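4. Teaching the button-and-block task

By now Kivi should be homed and the wrist camera should be showing up in Nonder. If it isn't, go back to section 3, because nothing in here works without that picture.

I use this task to test every change to our training method. It's small, it resets in seconds, and it breaks in useful ways. The version I settled on in July has the arm pick up the green block, and then press whichever button color you typed in.

1. Put the red tray in front of the arm and push it up against the side panel. Get this the same every time. I was sloppy with it for my first 31 recordings and had to throw them all out.

2. Set the red button toward the far left of the tray and the green one toward the near right. The block goes between them, on a slant.

3. In Nonder, open a new session and pick "Hendel light" as the finger profile. The pads glow pretty strongly against a red tray, and the default profile lets the exposure wander all over the place (ask me how I know!).

4. Drive the arm through the task by hand with the Pusach controller. Go slowly near the block. Close the fingers gently, wait a beat, then lift.

5. Press Save, or Discard if you bumped a button on the way in. Be picky here. I'd take 119 clean recordings over a big messy pile any day.

Caution: keep your hands out of the tray while the Pusach controller is live. The fingers close faster than you'd think.

Wrist camera views of the tray and block:

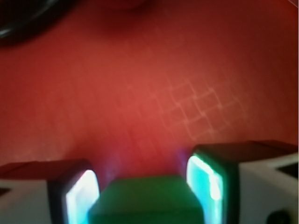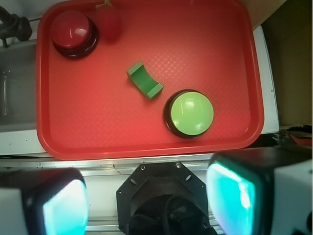
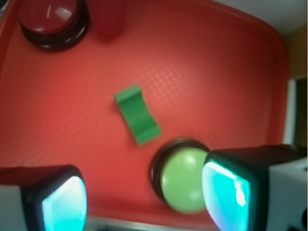
6. Once you're happy with the set, hit Train and leave the step count at 2,000. I've tried going longer and the arm just got stubborn, heading for the old block position even after I'd moved the block.

7. Run 8 trials with the block turned a little differently each time, and write down a plain yes or no for each one. No half points. I used to give half points and my results looked wonderful and meant nothing.

Note: the red button is the harder one for the model, at least on my setup. My guess is that red on red doesn't give it much to go on. Recording extra red presses helped more than any setting I changed.

If the arm stops short of the block and hovers, skip to section 6 and redo the finger offset before you record anything else.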